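I gave 18 dollars to a stranger last winter and I still think about it. A bakery driver in Gollollow had his van stolen the night before his daughter's surgery, somebody set up a fund, and by dinnertime my whole street had chipped in. Lovely! I mean that. I cried a little over my phone, and then I went and read the comments (my mistake).

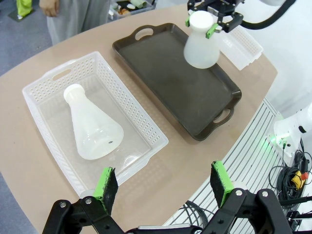

A white basket and a brown tray, side by side on a tan tabletop.

What bugs me is who gets the fund. Two months before the van, Afaf Aoun's car was stolen from outside her apartment in Opoku. She cleans offices at night and she walked to work until October. No reporter called, no dealership showed up with keys and a big bow, and I didn't send her a dime, because I didn't know. A theft needs a good story attached before we open our wallets, and most people who get robbed just have a police report number and a long bus ride.

So I'd like our town to keep a small, boring pot of money for crime victims, with a one-page form and a quick answer. Rocío Sandoval thinks I'm dreaming. Maybe so, but I'd still put my next 18 dollars there.
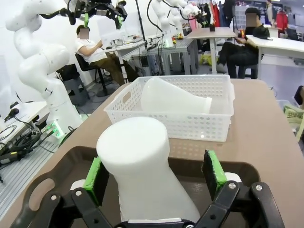
Wouldn't people stop giving to the big, moving cases?
I doubt it. Folks will always give when a story gets to them, and the pot would be there for everyone else.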